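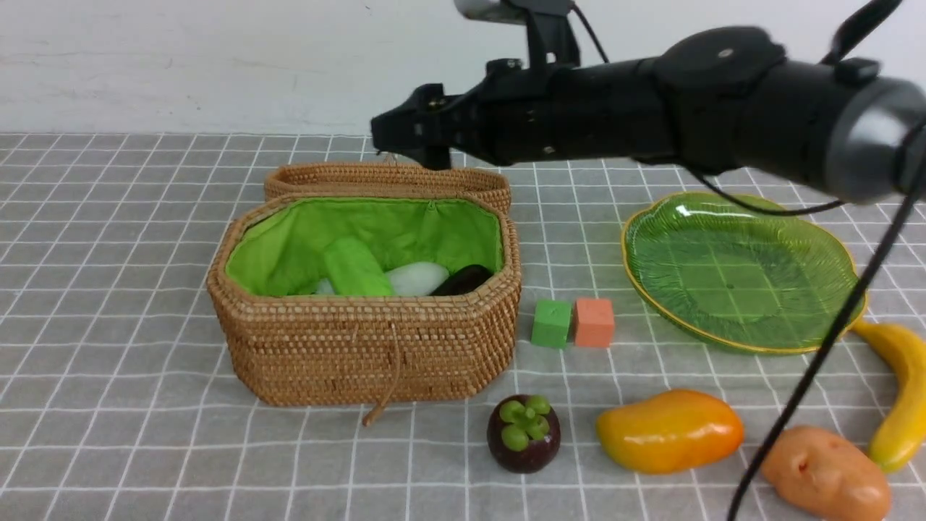
**Figure 4.** Arm over the open basket, lid task. Source: head camera, Plitmont lab; photo credit T. Uchida.

### 4.2 Showing the lid task by hand and by remote control

The same table was used for both ways of teaching. Grey gridded cloth, rattan basket to the left, toy fruit and veg along the front, green plate to the right (Fig. 4). Two small foam cubes went in as distractors and were never part of the task. Task as given to the demonstrators: put one named item in the basket, close the lid, back off. Nothing else. No order of movement was suggested and no practice run on the lid itself, only on the bare arm.

*By hand.* Demonstrator stands beside the arm, holds it behind the gripper and walks it through. Motors in float mode, joint angles logged throughout. Fingers opened and closed with a foot pedal, which Uchida wired up after the first pilot because people kept letting go of the arm to reach the keyboard. Hands and sleeves end up in the head view in this mode. We tried masking them and gave up; instead each hand-taught path was played back once without the person and the playback images were used for training. This costs time and a playback sometimes misses the lid. Those were thrown out.

*By remote control.* Demonstrator sits at the Clirnomico leader arm with a screen showing the head view only. No direct sight of the table. The leader has no force feedback, so contact with the rim has to be judged by eye, and that is where most of the trouble was. The gripper hides the back edge of the basket at exactly the point where the lid has to be caught. People slowed right down there, or else pushed too far and dragged the whole basket back across the cloth.

Both modes store the same thing: joint angles, gripper opening, head image, one time stamp per step. In total 1660 demonstrations were kept after cleaning. An earlier draft counted the discarded playbacks as well, that number should be ignored.

**Lid.** Two ways of closing it showed up and we did not ask for either. Some demonstrators hooked a finger over the top of the upright lid and pulled it forward. Others went in behind and nudged it until it fell shut. Hand teaching gave mostly hooks, remote control mostly nudges. Schumacher's reading is that a hook needs the feel of the rim and a nudge doesn't. Seems right to us but we have no seperate test for it. Mixed together in one training set the two styles hurt: the policy would start behind the lid, change its mind and end up above it, hovering. Labelling each demonstration hook or nudge and feeding the label in as an extra input got rid of most of this.

**Soft lining.** The green cloth inside the basket catches on the fingers if they open too low. In hand teaching the demonstrator feels it and lifts. In remote control they see it late, when the cloth comes up with the gripper. We left these recoveries in. Removing them made a cleaner set and a worse policy, it had never seen a snag and just kept pulling.

**Items.** Mangosteen was the hard one in both modes, round and slippery, rolls off when pinched above the middle. The banana was easy to grasp but demonstrators disagreed on which way round to lay it, and the policy copied the disagreement. Potato and mango gave little trouble. Items were moved between demonstrations by hand with no fixed grid positions; the squares on the cloth were not used for placing anything, they only helped us spot when the camera mount had slipped (it did, twice, in December, and the affected runs were redone).

**Cables.** Worth a line as it affected the data. The cable along the arm is slack enough to swing and in remote control it swings more, the leader passes on every small jerk of the wrist. A hanging cable crosses the plate in the head view. First policies trained on remote data alone appeared to use cable position as a cue: tie it back and success on the lid fell. Randomly blanking patches of the image over that area in training helped. Tying the cable for good would have been simpler, but by then most of the set was recorded and we did not want 2 different looking halves.

**Effort.** Each demonstrator was asked after every session to rate tiredness from 1 to 5. Hand teaching was rated more tiring for the shoulders, remote control for the eyes. Most said they would choose remote control for a long day and hand teaching if it had to be done right first time. The ratings are too few to say more then that.

Training used the Altier settings from Section 3 unchanged for both sets. Results by mode and by closing style follow in 4.3.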